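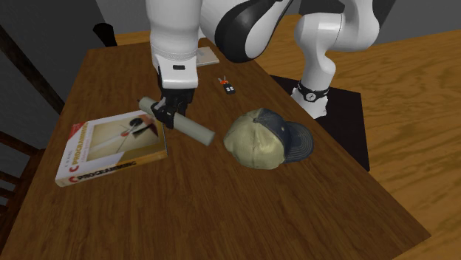

Print this page | E-mail this page
Filed under: Course Texts > Records and Archives > Unit 4

Chapter 4
Storing Maps, Plans, and Other Large Sheets

Most records offices are built for letter-size paper. Shelves, boxes, and folders are bought in standard sizes, and staff are trained to use them. Large sheets do not fit this system. A survey map, a building plan, or a printed chart may be several feet wide, and a storage method that protects a letter can damage a map within a few years.

The town records of Jastance show how the problem develops. When Octavio Lagos was appointed records officer, the town held 685 large sheets in four different buildings. Of these, 247 had been folded to fit ordinary file drawers. Many had split along the folds, and in several cases the lost strip of paper contained street names or lot numbers that appeared in no other record. The Okafor survey, a set of 19 sheets covering the lower part of the town, had been divided between two departments, each of which believed its portion to be complete.

Lagos began with a list. Every sheet was given a number, a short title, and a note of its size and condition before any sheet was moved. The work was finished in August, and only then did the town order new cabinets.

This chapter considers the two main methods of storage. Flat storage places sheets in wide, shallow drawers, inside folders cut to the size of the drawer. Rolled storage is used for sheets too long for any drawer. The sheet is wrapped around the outside of a wide tube, covered, and labeled at one end. Each method has costs in floor space, equipment, and staff time, and many offices use both.

Key terms in this chapter
flat file
support tube
condition note
sheet register

4.1 Taking Stock of the Collection

A sheet register should be started before any decision is made about furniture. It need not be long. One line for each sheet is enough, provided that the same facts are recorded in the same order throughout.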